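3.2 Bowls, cups and the habit of tipping

I went into this section thinking it would be the dull one, and it ended up eating most of February. Sabina Paul and I wanted to know how people set out dry ingredients before they mix anything, so we went through all 523 entries in the Istlow kitchen diaries and pulled out every mention of a bowl paired with a smaller container. There were 110 of them, far more than I'd guessed (Sabina had guessed higher, and she has reminded me of it since).

What I love about these entries is how fussy people get about the bowl. Some want it flat and won't hear otherwise. Others tip it toward themselves so they can see right down inside – one diarist calls this "looking before I pour." The cup mostly just stays close by, on the right more often than the left.
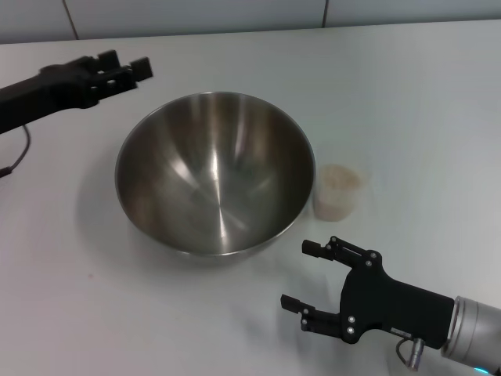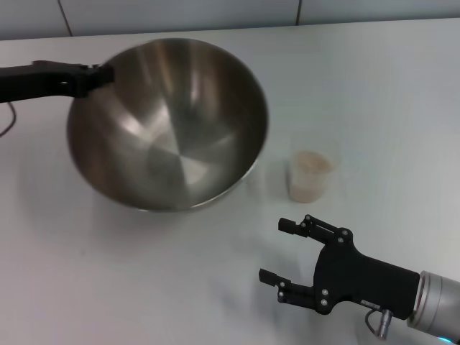
Figure 5. Large stainless steel mixing bowl and small translucent cup of beige, grainy material on a white tabletop. In the second panel the bowl is held tilted.

We coded tilt as a simple yes or no. Tharindu Navaratnam pushed for angles, and I see his point, but diary writers don't carry protractors and I didn't want to guess for them. Cup distance we left for Section 4.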